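Part 3: Setting the cone on the table

OK, so by now you've got the Tullamell tabletop on its legs and you've let it settle. I usually do this next bit on a Tuesday morning before anyone else needs the room, but any quiet stretch will do. You'll want a soft cloth, a pencil, and the marker sheet that came in the Hoani envelope (the one with the square patterns on it).

1. Wipe the tabletop down, then go over it again with a dry cloth. Black shows every bit of lint, and I say that as somebody who owns a cat!

2. Take the cone out of its bag by the wide end. Don't hook a finger into the recess on top and lift it that way. I did that for weeks until Salim Kirui caught me at it, and he was right to fuss.

3. Put it down wide end first, over toward the left side of the table. Set it down flat and let go - don't slide it. If you have to move it, pick it up again.

4. Turn it until one of the square markers faces you straight on. The next one to the right will be angled away from you, and that's fine.

Note: If you're holding a marker that's come loose, check the printed number on the back before you stick it on again. Mine is 757 and it goes on the front. Yours may be different, so go by the list in your envelope.

5. Crouch down so your eyes are level with the table and look at the bottom edge of the cone. You shouldn't see any light under it. If you do, there's probably a crumb of something under there. Lift, wipe, try again.

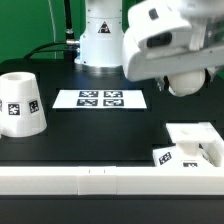

Figure 7. Cone at the left of the tabletop, wide end down, one marker facing forward.

6. Check your lighting. A soft shadow beside the cone is what you're after. If the shadow is hard and dark, pull the lamp back or bounce it off a wall. Jarrah Tamihana tapes baking parchment over hers, and it works nicely, just keep it well clear of a hot bulb.

7. Go around the markers with your cloth one more time. Fingerprints love the black squares.

Caution: No spray cleaner on the markers, please! It creeps in under the edges and they start to curl. A barely damp cloth is plenty, and the Clerolus wipes are OK on the table but not on the cone.

If a corner does lift, press it flat with your thumb and count to 100 (yes, the whole way - I've cheated and regretted it). If it still won't stay down, peel it off and use one of the 3 spares at the back of the envelope.

Once you're happy with where the cone sits, make a tiny pencil tick at its base. Then go on to Part 4, which is where the Vulen cover comes in.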